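Learning From Other People's Kitchens

By Nafula Obura

Give Caroline Kirui a stack of bowls and she will talk for an hour. She runs the Duman project at Drimstead, where her group teaches robot arms to pick up dishes - and where the teaching starts with people, at their own tables, using a gripper they hold in the hand.

The idea is lovely in its simplicity. A person does a chore with the gripper, its camera records the view, and software works out how the fingers moved. The arm back at the lab learns from that. By December the group had 500 recordings from 18 homes, none of them tidied up first.
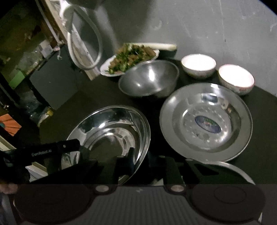 Why shiny metal is hard

A polished steel basin throws back the wall, the lights and the gripper itself, so the software can mistake a reflection for an edge. Godfrey Kombo's fix was to train on short runs of video, almost 10 seconds each. Reflections slide around as the camera moves, but a rim stays put!

It worked better than he had hoped. Trained this way, the arm made 180 clean pickups in a row, steel and ceramic mixed. Nested bowls still beat it, and Kombo is already on those.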